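**Stuvorar** is a style of home pantry keeping that grew up in the hill town of Provberg, where winters were long and the road to the market at Vaughan was often closed from January until the thaw. The word is used both for the pantry itself, usually a cool little room off the kitchen, and for the whole patient habit of filling it, labeling it and eating one's way back through it before spring.

The custom was first written down by Ilse Seidel, a schoolteacher who visited 34 households and copied out their shelf lists, right down to the last jar of plums. Her notebooks hold 2493 entries, and they make surprisingly cozy reading!

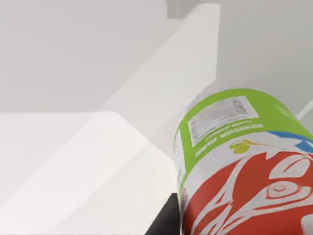 Seidel found that most families kept the oldest food at the front and wrote the season on every lid, though there were friendly quarrels over whether beans belonged above or below the jam. Henrike Albers, who later edited the notebooks, believed the lower shelves were simply cooler, while Gunther Petersen held that beans were heavy and people were tired.

Store-bought goods came in slowly, and older cooks tended to give them a shelf of their own, called the *wamar*.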